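Visit notes, Skustach Gift and Toy Fair, Wednesday, September 17, 2025

Rekha Thevar and I drove down for the trade day and were through the doors when they opened. The fair takes up two halls this year. Hall A is toys, plush and party goods. Hall B is religious and seasonal gifts, stationery, and a long row of packaging suppliers. Parking was free before ten. Badges were printed at the desk and the line moved fast.

We had a short list: small gifts for Hanukkah and Purim, soft coin purses and pouches, and something new for the baby shelf. We sell to synagogue gift shops and a few school stores, so most of what we buy has to retail under $20.

## Nindell, booth 433

Nindell makes plush and fabric items, and this was the booth we most wanted to see. Tzu-hsuan Tai took us through the line. The new pieces are a plush dreidel with a rattle inside, a set of felt Hamantaschen that open with a snap, and a soft Torah in two sizes. The small Torah is much better than last year's. The rollers are stuffed firmly enough to hold their shape and the velvet doesn't shed. I rubbed it on my black sleeve to check.

The felt Hamantaschen come in a drawstring bag. The snaps on the floor samples were stiff. Tzu-hsuan said production snaps will be lighter, and that the set will be labeled for ages 3 and up whichever snap they use. We asked for a production sample before ordering.

The minimum on plush is one carton per style, and styles can't be mixed in a carton. Hanukkah goods ordered at the fair ship the second week of October. That is tight for our school stores but fine for the gift shops.

## Ornon

Ornon does charity boxes, mostly tin and painted wood. Eleni Kelmendi was at the booth alone and busy, so we waited a while. The tins with the slot in the lid are still the best seller, she told us, and they have added one with a removable rubber plug in the base. Our customers have asked for that for years. With the old ones you had to pry the lid off and it never went back on straight.

The painted wood boxes are nice but heavy, and freight would push them over our price. Rekha liked a blue one with pomegranates and bought it for her own house.

We ordered the plug tins in two designs, item 2208 and the plain silver. Eleni wrote it up by hand and emailed the confirmation before we had left the hall.

## Jarman

Jarman was in Hall B with craft kits. Most were sand art and sticker sheets, the same as last year. The candle rolling kit has been repacked in a flat box that fits a standard shelf peg, and the beeswax sheets now have tissue between them. I opened two boxes and none of the sheets had stuck together.

Jagadeesh Gounder, who handles their small accounts, offered us free freight on orders over $300 if placed by Friday. We said we would call.
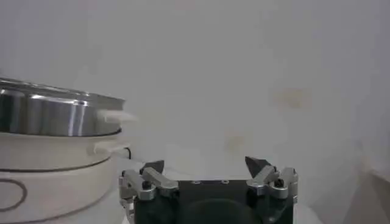

Lunch was in the tent between the halls. It was sandwiches and a kosher table with sealed meals, and the sealed meals ran out early. Bring something if you need it. Coffee was better in Hall B.

## The afternoon talk

We went to one session, on safety labels for children's products, given by Ravindran Krishnan. It was useful and a bit long. He spent most of it on small parts and on how to read a supplier's test report. He told us to check that the item number on the report matches the item on the invoice, and to ask for a new report when a supplier changes the filling or the fasteners. I wrote that down for the Nindell snaps.

The handout is in the office binder under Suppliers.

## To do

- Call Jagadeesh about the candle kits by Friday
- Chase Nindell for the production sample and the current test report
- Ask Ornon for photos of the plug tins for the fall price sheet
- Send the school stores the October ship date

We left at four. Hall A was already packing up by then, so anyone going next year should start there and do Hall B after lunch.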